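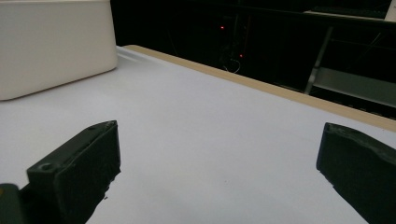
Figure 2. White tabletop, close view.

3.2 Table surfaces and reading comfort

Most of the published work on reading comfort in libraries deals with the light source: its colour, its height above the page, whether it flickers. The table gets much less attention, although for a person bent over a book it fills most of the field of view around the page. We treated the table surface as a separate item in the survey and in the site visits.

The eight branches in the Gornelberg library district have tables bought at different times from different suppliers. Before the refit, most reading rooms had mid-brown tops. The refit replaced these with flat white tops (Figure 2) in five branches. Cordero and Temeo kept their brown tables, and Jakov, the smallest branch, kept a mix of brown and grey. All eight branches now use the same ceiling panels, rated at 4000 K, so the colour of the light can be left out of the comparison between branches. The height of the ceiling can't, and we come back to this in Section 5.

Visitors were asked to fill in a one-page form as they left the reading room. We received 387 usable forms. Forms were set aside if the visitor had spent the whole visit at a computer, or had not sat at a table. The form asked where the person sat, what they were reading, how long they stayed, and whether their eyes felt tired. A last open question asked what they would change about the room.

Visitors who sat at white tables and read from paper gave tired eyes as a complaint more often than visitors who read from paper at brown tables. The difference was clearest among people who stayed through the afternoon and weakest among those who came in to look something up. Among laptop users we found no difference worth reporting. A bright screen is closer in brightness to a white table than to a dark one, and some earlier authors have argued that a pale desk should suit screen work for this reason. Our forms neither support this nor speak against it.

The open answers were more mixed than the ratings. Several visitors praised the white tables for looking clean and making the rooms feel larger. A smaller group wrote about glare, usually naming a seat near a window. One regular at the Gornelberg main branch wrote that she puts her scarf under her book. Others blamed the lights, and asked for them to be dimmed, while sitting at tables where our readings showed the ceiling panels added little to the daylight. We take this as a caution against reading the open answers as a guide to causes. People know that they are uncomfortable, and they name the most likely thing in sight.

Window seats need to be dealt with separately. On clear days in August the sun stays low enough to reach the first row of tables in the north-facing rooms, and a pale surface then reflects a good deal of light up toward the reader's face. At Jakov the blinds are kept down through winter for this reason, and staff there reported few complaints of any kind. At the other branches the blinds are left to the visitors. We saw them adjusted rarely, even by people who had turned their chairs to put their backs to the window.

Hung (I-hsuan Hung, personal communication, 2026-02-02) has suggested that the finish of a table may matter as much as its colour. A glossy top gives a mirror-like patch of light that moves with the reader's head, while a matt top spreads the same light evenly. We did not measure gloss, and the purchase records describe the tops only by colour and size, so we can't separate the two effects. Any repeat of this study should record both.

There is also the question of wear. Pencil marks, ink and the rings left by cups show more on white than on brown, and cleaning staff at two of the refitted branches told us they now wipe the reading tables more often. Some cleaning products can change the finish of a surface over time, and a table that starts out matt may not stay that way in the places where hands and books rest. Brown tables at Temeo had worn smooth along the front edge, where readers lean their forearms. We noted this during the visit and did not follow it up.

A desk pad in a mid tone is a cheap change that leaves the furniture in place. Nine pads were put out at the main branch toward the end of the survey period. They were in use on most of our visits, but the number of forms from those seats is too small to compare with the rest, and these forms are counted with the white tables in Section 4.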